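Ternum bench arm: frequently asked questions 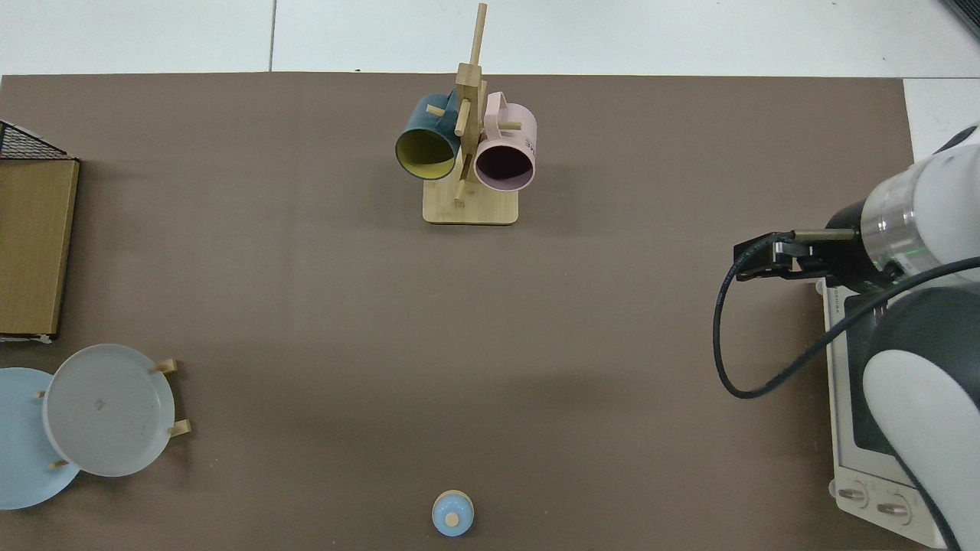 The tabletop layout with the mug tree, the plate rack and the gripper over the mat.

Ternum is a single-arm tabletop build kept in a shared workshop. It practices moving kitchen items between fixed places. This page collects the questions that come in by mail and on the sign-up sheet. Build notes and wiring are on the Shakya page. The software is called Enow and has its own page.

General

What does it do?
It picks up mugs and plates, moves them, and puts them down again. The two tasks with enough recordings to train on are "mug to tree" and "plate to rack." Everything else is experimental.

Is it autonomous?
Partly. Recordings are made by a person steering the arm. A policy trained on those recordings can then run the same task without steering. A person stays at the stop button in both cases.

How many recordings are there?
1436 episodes as of May, both tasks combined. Another 118 were discarded for dropped camera data and are not in that number.

Did you build the arm?
No. The arm and gripper were bought used and working. The mount, the cable routing, the finger pads, the control software and the safety wrapper are ours.

Hardware

Why a parallel gripper and not a hand?
It has one degree of freedom, it is easy to model, and worn finger pads can be replaced in a few minutes. The cost is that the approach angle matters a great deal. A mug handle has to be taken nearly square to the fingers or the mug rotates as it lifts.

The gripper cable hangs in a loop. Can it be shorter?
We tried that. With a short cable the wrist could not finish its last quarter turn, and the connector took the load. The loop needs enough slack for full wrist travel. Check it before each session by rotating the wrist slowly to both limits.

What is the mat for?
It evens out the background and keeps bases from sliding. A wooden mug tree on a bare tabletop moves when a mug is pushed onto a peg from the side. If the mat is shifted, line it up with the corner marks again before recording.

Why real dishes?
Plastic ones are too light. A policy trained on them lifted ceramic mugs poorly and let them swing. Breakage is budgeted for.

Does the color of the mugs matter?
Yes, more than expected. With mugs that were all one color, the policy aimed for the color and ignored the shape. Mugs with an interior that contrasts with the outside also make it easier for a person to judge which way the opening points when reviewing footage.

Software

What is Prevent?
The wrapper between Enow and the arm controller. It checks every command against a speed limit, a box-shaped workspace and a minimum height over the mat. A command that fails is dropped and logged. Three failures in a row stop the arm.

What rate does the control loop run at?
40 Hz. The limit is the cameras — the arm accepts commands much faster.

How long does training take?
Some 6 hours for one task on the workshop computer. Start it in the evening. It takes all the graphics memory, so nobody else can use that computer until it finishes.

The arm stops just short of the peg. What is wrong?
Check in this order:
1. The base of the mug tree is square to the mat and on its marks.
2. The camera mount has not turned.
3. The height limit in Prevent matches the fingers now fitted. Longer pads need a new value.
If all three are fine, redo the hand-eye calibration. Do not edit the offsets by hand.

Can I use my own policy?
Yes, if it outputs end-effector poses. Joint-level commands are refused. Policies are replayed in simulation first, then run at quarter speed.

Using the bench

Who can operate the arm?
Any member who has done the bench introduction with Simin Soltani. It takes one evening session and covers the stop button, power-up order and manual release of the gripper.

Can I rearrange the objects?
During a session, yes. Log the change in the episode notes. Put the tree and the rack back on their marks at the end.

Are the recordings available?
To members, on the shared drive. A public release is planned but the file format is still changing.

Something broke. What now?
Press stop, cut power at the strip, clear the pieces with the brush and not by hand, and write it in the log. Leave the arm where it stopped if the cause is unclear. The joint positions at the time of the fault are often the only useful evidence.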